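Ginen aprova plano de compra de equipamento de recolha de dados para automação

Vemthorpe, 4 de dezembro de 2021 – A Ginen aprovou o plano de aquisição de garras manuais para registo de tarefas de manipulação, destinado ao treino dos braços robóticos da linha Dredix. O plano cobre 21 postos e prevê 4 fases de entrega. O custo unitário do par de garras, com cubos marcadores e suportes, foi fixado em 1.176 euros, sem IVA.

O caderno de encargos resulta de uma consulta ao mercado encerrada em outubro. A proposta da Collado foi selecionada com base no custo de substituição das almofadas dos dedos e no prazo de reparação.
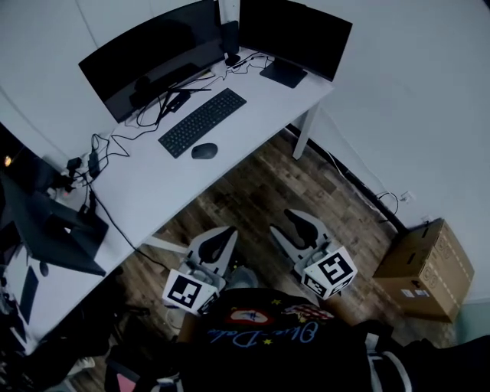
Par de garras manuais com marcadores fiduciais, junto a uma secretária com dois monitores.

«O orçamento separa equipamento, consumíveis e horas de operador. A calibração fica numa rubrica própria», refere Abimbola Aliyu, diretora de compras da Ginen.

Para a primeira fase estão orçamentadas 2.572 horas de operador. Bujar Vasić, responsável técnico, indica que a encomenda das fases seguintes depende da taxa de registos válidos por posto. O mobiliário e os monitores existentes mantêm-se em serviço e não integram o investimento.

Contacto para a imprensa: Gabinete de Comunicação da Ginen, Vemthorpe.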